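Tullow grasp planner: progress report to the Rengifo Fund
Reporting period: April to September
Prepared by the software group, Clusdale
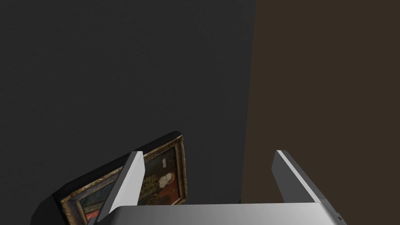

The short version is that the planner now runs from start to finish in simulation, the perception module is better than it was, and the budget line called "contingency" has been doing what such lines are for. The longer version follows, as required by section 4 of the grant letter.

Planner

At the last report Tullow could choose a grasp but had trouble getting to it. The search would find a perfectly good approach, then spend its remaining time polishing it until the time limit ran out, at which point it returned nothing. We have replaced the limit with one that hands back the best path found so far. This is a small change and we are slightly embarrassed that it took until June.

We ran 2036 simulated episodes on the new build. Of these, 1846 ended with the object lifted and held. The rest are in the failure log, sorted by cause, and the largest group by a comfortable margin is "wrist camera lost sight of target during final approach". The gripper's own fingers get between the camera and the thing it is meant to be looking at. We had been told this would happen by the reviewers of the original proposal, and we would like to record that they were right.

Perception

The segmentation model still has strong opinions about picture frames. Anything ornate, gilded or heavily patterned tends to be split into several objects, and on a bad day a painting is reported as a frame, a canvas and a separate item somewhere in the middle. The planner then politely tries to pick up whichever part looks easiest. We have added a merging step that joins neighbouring segments lying in the same plane, which deals with most of it. Curved edges remain a nuisance.

Dark surfaces were the other complaint. The depth noise model we inherited was far too kind to them, so we rewrote it, and success rates promptly fell. They have since recovered to the figure given above. We mention the dip because it appears in the monthly charts and somebody is bound to ask.

Tooling

Each failed episode can now be replayed from the wrist view with the planner's internal state alongside it. Before this, finding out why a run had failed meant reading a text log, and the text log was written by people who did not expect to read it. Build time for the full test suite is down to 18 minutes. We had promised 16. The missing two minutes are spent loading textures and we have not given up on them.

Lorkville

The trial on real hardware at the Lorkville site has moved from September to November. The arm is there and the controller is there, but they are on different versions of the interface and neither side is keen to move. We have written a translation layer, which works on the bench and adds a short delay that the force control loop does not like. Work on that is under way.

Next period

Finish the translation layer and run the Lorkville trial.
Try a second approach direction when the target is hidden at close range.
Retrain segmentation with curved and bevelled edges in the set.
Write the user guide, carried over from the last report and the one before it.

Spending is within the agreed total. We ask for permission to move the unspent travel money to computing time, as the trips to Lorkville will now fall in the next period and the simulator bills will not wait. A revised table is attached as Annex B.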